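Prestside Manipulation Laboratory
Workbench notebook, January, bag-packing task set
Entry by Arif Lau; read and initialed by Endang Sembiring

Start of session 09:40. The purpose of the session was to continue collection of two-arm demonstrations for the Kuvadus training set. The set stood at 2380 accepted episodes at the close of the previous entry. The target for the backpack portion remains 400 accepted episodes per operator.

Operators followed the task sheet dated this month. One arm holds the bag and the other handles the item. Start positions are to be varied between episodes within the taped limits, and the bag may be laid at any angle the operator can reach without stepping the base.

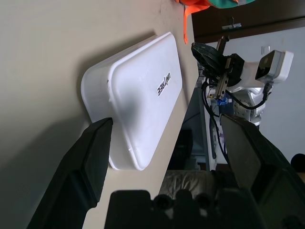 Wrist views were reviewed first, as the previous entry recorded a disagreement between the two labelers on when contact begins. It was agreed that contact will be marked from the wrist view alone. The white case with UNITREE printed on the lid serves as a fair test of the rule, as the edge of the case and the flat tip of the left finger lie so close in this view that touching and nearly touching are hard to tell apart. Where a labeler cannot decide, the step is to be marked "uncertain" and passed to E. Sembiring. It is not to be guessed.

Camera time stamps were compared at 10:15. The head stream trailed the wrist streams by 3 frames. The offset was constant over the check and has been entered in the session header. No episodes were dropped on this account. 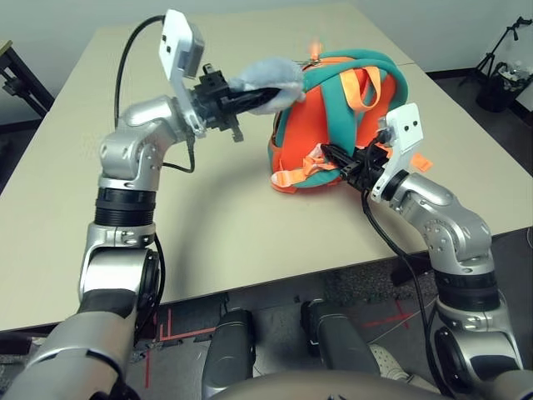
Soft items continue to require a separate label. The present label list has one entry for "item in gripper," and the labelers have been applying it to soft and rigid items alike. The Puneck viewer permits a second field, and E. Sembiring has asked that it be filled from this session forward. Earlier episodes will be relabeled in file order. There are 483 of them, and A. Lau will take the first part.

Language annotations were also discussed. Short commands in plain words are preferred: "hold the bag," "pick up the white case," "let go of the strap." Annotators should not name a side of the table unless the task sheet does so.
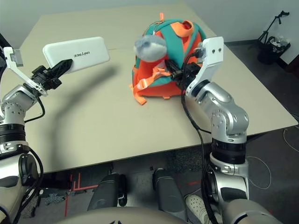
Grasps on webbing are accepted as valid holds, provided the fingers close on the strap for the whole of the item motion. A hold that slips and is regained is kept in the set and flagged "regrasp." Such episodes were formerly rejected. The change was made at the request of the Vītola group, who train on recovery behavior and had too little of it.

Open items:
Confirm the head stream offset after the next restart.
Reissue the label list with the soft item field added.
E. Sembiring to rule on the steps marked "uncertain."
Copy the session header to the shared drive before upload.

Session closed 12:05. A.L.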